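Home | Science | How Things Work | Animals | Ask Us
Print this page | E-mail this page

How Do You Pick a Hand for a Robot?

Have you ever tried to pick up a penny while wearing big snow mittens? You probably chased it all over the floor before you gave up and pulled the mitten off. Now think about trying to carry a watermelon with just your pinkies. (Please don't try that one in the kitchen!) Your hands are wonderful, but even they do some jobs better than others, and it is exactly the same with robots.

A robot arm can come with all kinds of hands. Grown-ups who build robots call the hand a gripper. Some grippers have three fingers, some have a rubber cup that sucks onto things the way a straw sticks to your tongue, and a great many have only two fingers that slide together and apart, a bit like a clothespin or a pair of kitchen tongs. So how do you know which one to choose? You try them out, and you try them out on things that are hard to hold.

At the Stevens workshop, the people testing grippers do it with small electrical parts. A box or a ball would be too easy. They want round things that roll, flat things with bumpy tops, and floppy things that never stay the same shape twice. All of these wait in plastic trays at the two sides of a table, with a shiny steel tray in the middle that has paper laid in it. The job sounds simple when you say it out loud: take a part from a side tray and lay it down on the paper. 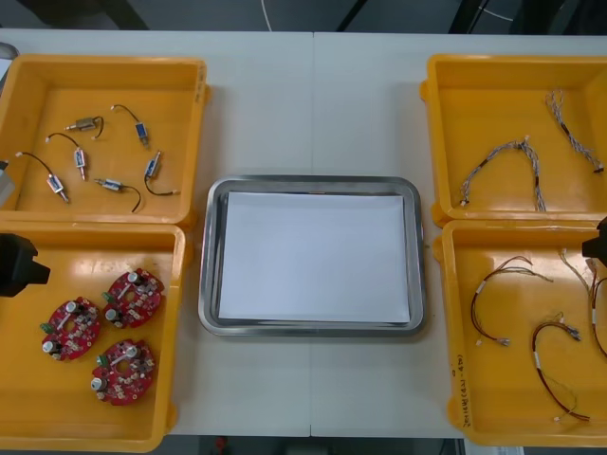

My grandson would ask why you can't just use a magnet, and that is a very good thing to ask. A magnet might grab a steel part, but it wouldn't help at all with copper wire, and it couldn't be gentle about which part it took. Two fingers can pinch nearly anything that fits between them.

Let's look at the parts one kind at a time, because each one is a different sort of trouble.

First come the solenoids (say it SO-luh-noydz). A solenoid is a coil of wire that turns into a magnet when electricity runs through it, and people use them to open and close little valves. These have small metal bodies shaped like short cans, and each has a thin wire for a tail. If the fingers squeeze the can a little off center, it can roll or twist, the way a wet bar of soap pops out of your fist in the bathtub. And if the fingers grab the tail by mistake, the can will swing around underneath like a yo-yo!

Next are the circuit boards. They're red and round, and each has a hole in the middle, so you might think of a doughnut. The tops are covered with tiny parts standing up like buildings in a toy city. You wouldn't want to squash the buildings, so a careful robot has to find a safe spot to hold, perhaps out along the edge. That takes good aim. It also takes a soft squeeze.

Last, and I think these are the hardest, are the wire harnesses. A harness is a bundle of wires held together so they don't wander off in every direction. Pick up a cooked noodle by one end and then try to lay it down in a straight line on your plate. See what I mean? Wherever you pinch a harness, the rest of it droops and bends and does what it likes.

The testers wanted to compare two pairs of fingers, one called Grivby and one called Pralter. Grivby fingers are a little wider at the tip. Pralter fingers are a little narrower, so they can poke into tight corners. To be fair to both, each pair had to do the same jobs with the same kinds of parts. Scientists call this a fair test, and you can do one too, with a spoon and a fork and a bowl of dried beans. Change one thing (the tool) and keep everything else just as it was.

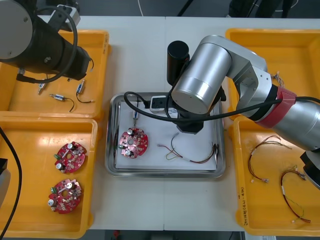
Fair tests take patience. One lucky grab doesn't tell you much, just as one lucky basketball shot doesn't make you the best player in your school. So the testers ran the jobs over and over, 994 grabs in all, and wrote down what happened each time. Did the part come up? Did it stay up? Did it land where it was supposed to? The Grivby fingers dropped a part 138 times. The Pralter fingers did a bit better with the cans and a bit worse with the wires, and you can imagine there was a good deal of talk over lunch on Friday about which of those mattered more.

There is one more piece to all this, and that is seeing. You look with your eyes while your hands do the work, and your eyes stay up in your head. A robot can have a camera right at its wrist! It looks out past its own fingers at whatever it is reaching for. That makes it much easier to tell whether the fingers are on both sides of a wire or have missed it completely. The trouble is that a wrist camera is so close that it can't see much of the rest of the table, so it helps to have another camera farther away.

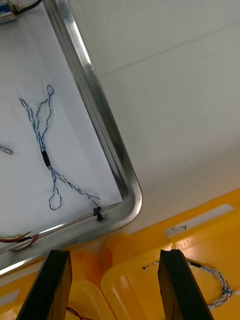 A computer called the controller puts all of this together. It takes in the pictures and tells the arm how far to move and when to open and close the fingers. The controller in this test is named Grilitell, and the testers tried 14 different settings for how fast the fingers should close. Too fast, and a round part gets bumped away before it can be held. Too slow, and you could eat a whole sandwich while you waited.

Would you like to test some grippers of your own? You'll need kitchen tongs, a clothespin, and a pair of chopsticks. For your parts, find a bottle cap, a short piece of yarn, and a button. Put them on one plate and set an empty plate beside it. Now move each thing across with each tool, 3 times apiece, and make a check mark on a piece of paper whenever you do it without a drop. Then try the whole thing again with one eye closed, and see whether the yarn gets any harder.

Words to Know

Gripper: the hand of a robot.
Solenoid: a coil of wire that becomes a magnet when electricity goes through it.
Harness: a bundle of wires held together.
Controller: the computer that tells a robot how to move.
Fair test: a test where you change only one thing at a time.

Print this page | E-mail this page
Back to How Things Work | Next: Why Do Elevators Stop at the Right Floor?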